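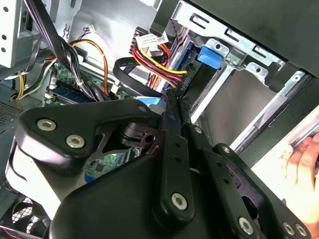
Workshop > Tips > Robot Arms > Gripper Care

April 2025
By Rui Simões

267 shares | 9 comments

Looking after a linkage gripper on the PC teardown bench

The gripper on our teardown cell at Lisley spends its shift inside old desktop towers, and a computer case is a hard place for it. There are folded steel edges, cables on every side, and dust in all the joints. Most of the trouble we get comes down to screws and dirt.

Power down and lock out the arm before you put a hand near the linkage. Support the gripper on a block so it can't drop when a joint comes loose.

Screws. The hex-socket screws on the plates and linkage arms work loose over time. Go over each one with a proper hex key – a worn key will round the socket. Put a paint mark across the head and the plate after tightening, and next time you can see at a glance which ones have moved. Don't use thread locker on the pivot screws if you plan to strip the joint often.

Pivots. Brush the dust out first, then wipe. Oil on top of dust makes a paste. Work the linkage by hand through its full travel and feel for a rough spot. We do this every 4,000 cycles. Holdale, who run the same cell on heavier cases, do it more often.

Side play. Close the fingers and try to rock them. If the tips shift sideways, check the bushings at the rounded ends of the arms. Change both sides together. The set we took out in October had done 1,397 cases and one side was oval.

Cables. Before teaching an approach to the drive cage, look at where the power bundle bends into the drive. A linkage arm can hook a loop of wire on the way out. Tie back anything that hangs across the path, and teach the exit move slowly. Flat data cables catch too.

Drive tabs. Release tabs differ from case to case. Teach the position with the case clamped and write the case model on the program sheet. Ours are kept in the Plurstead binder by the controller.

After a bump, re-check the tool center point. Ours can be up to 9 mm out after a hard knock on a cage, and then every pick is wrong.

Spare bushings and screws are in the Kuusisto drawer, second from the top.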